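Search this manual Go

Section 4. Working alongside the Rundutell in the laundry room

This section is for housekeeping staff and shift leads at sites where a Rundutell two-arm unit loads the washer. It covers what the unit takes over, what stays with you, and how to set up the room before a shift. Installation and wiring are in Section 2. Fault codes are in Section 9.

4.1 What changes for staff

The Rundutell picks laundry from a floor-standing container and moves it to a top-loading washer. Staff no longer bend to lift each piece, but sorting, checking pockets, choosing the program and adding detergent are still done by a person. At most sites the job moves from loading to preparing and checking.

One named person per shift is the room lead. The room lead starts and stops the unit, signs the log, and decides when to go back to loading by hand. Any member of staff may press the stop button at any time and does not have to ask first.

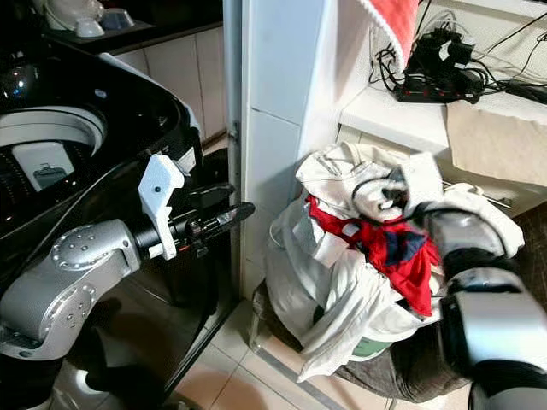 Sorting is done before the laundry comes to the unit, on the sorting table or wherever your site does it now. The Rundutell does not separate colors. It will take whatever the gripper closes on, and it has no view on whether a thing belongs in a white wash. A bright red garment twisted in among the whites, with the right arm already down in the pile beside it, is a case for pressing stop and taking the red out by hand. Press stop first, wait for both arms to hold still, then reach in. Put the item aside for the next color load and restart from step 6 below.

4.2 Before each shift

1. Check that the floor between the washer and the laundry container is dry and clear.

2. Open the washer lid fully. The unit does not open or close lids.

3. Look inside the drum. Remove anything left from the last load.

4. Set the container to the right of the washer, where the right arm can reach the top of the pile without stretching. Floor marks help if several people share the room.

5. Tuck cords, drawstrings and bag handles down the sides of the container. Loose cords are the most common cause of a failed pick.

6. Stand clear of both arms and press Start on the handset. The unit moves each arm a short way and then waits.

7. Press Confirm. Picking begins.

CAUTION: Keep hands out of the container and the drum while the handset light is on. The grippers close on fabric by feel and will close on a sleeve with an arm in it.

CAUTION: Do not stand between the washer and the wall while the unit is powered.

NOTE: If the unit stops for 90 seconds without a fault code, it has found nothing it can grip. Turn the pile over by hand - with the unit stopped - and press Confirm again.

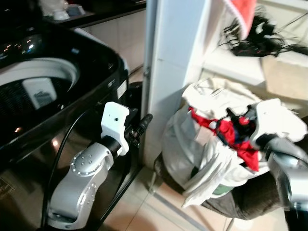 4.3 Handing over between shifts

The outgoing room lead stops the unit, waits for the arms to settle, and writes up the log before leaving. Record the number of loads, any stops, and the reason for each stop if known. "Don't know" is an acceptable entry.

The log is kept to find problems with the unit and the room. It is not to be used to compare staff. Sites that want to use it for anything else should talk to their staff first and write to Ott Kuusk at Rundutell support.

4.4 Training

Each room lead completes 18 supervised loads before running a shift alone. Other staff need the short session only: stop button, safe distance, and how to load by hand if the unit is down. Repeat the short session every September.

Keep up loading by hand. Run at least one load a week without the unit so that new staff learn it too.

Training records go to the site contact. For questions about training, call extension 2696 and ask for Aigars Butkienė.

Continue to Section 5, Cleaning the grippers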